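Folding dark clothes on the bed
Posted by Glória Marinho

A bed is a good place to fold if you don't have a table free. It's wide and it's soft. The one drawback is that a soft surface gives under your hands, so creases come back unless you smooth as you go.

Before you start
Pull the bedsheet tight at the corners. Push the pillow up out of the way. If you're folding black or navy pieces, use a light or bright sheet if you own one. Dark edges are hard to find against a dark cover, and you'll end up folding a sleeve in where it shouldn't be.

Step 1. Lay the garment down
Shake it once by the shoulders or waistband and lay it face down. Work out from the center with flat hands. Black cloth on a pink sheet shows its outline clearly, so you can tell where an edge is still crooked.
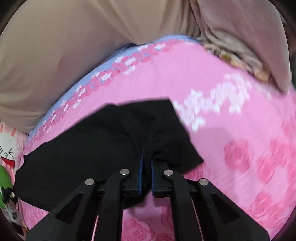
Do I need to iron before folding?
Most everyday knits and cotton tees can go straight from the dryer to the pile. Iron shirts with a collar and anything that will be worn within a day or two.

Step 2. Bring in the sides
Fold one side toward the middle, then the other. Sleeves go straight down along the body — don't let them cross. Run the side of your hand down each fold.

Step 3. Fold up from the bottom
For a shelf, fold once. For a drawer, fold in thirds so the piece can stand on its edge. Slippery fabric tends to open at this point, so keep one hand on the first fold while you make the second.

Step 4. Check the shape
You want straight sides, but a slightly slanted piece is fine for home use. If one end comes out much narrower than the other, open the last fold and redo only that one.
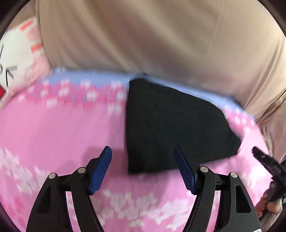
How do I keep black clothes from picking up lint while they wait?
Turn them inside out before you fold them, and move each finished piece off the bed before the next one goes down. A lint roller takes care of whatever is left.

Step 5. Stack and put away
Put heavier pieces at the bottom. I stop a stack at the height of the drawer, less a finger's width. The deep Prollik drawer in our hall takes sweaters — the shallow ones get tees and leggings.

Thanks to Noel Pascual for the tip about the pillow.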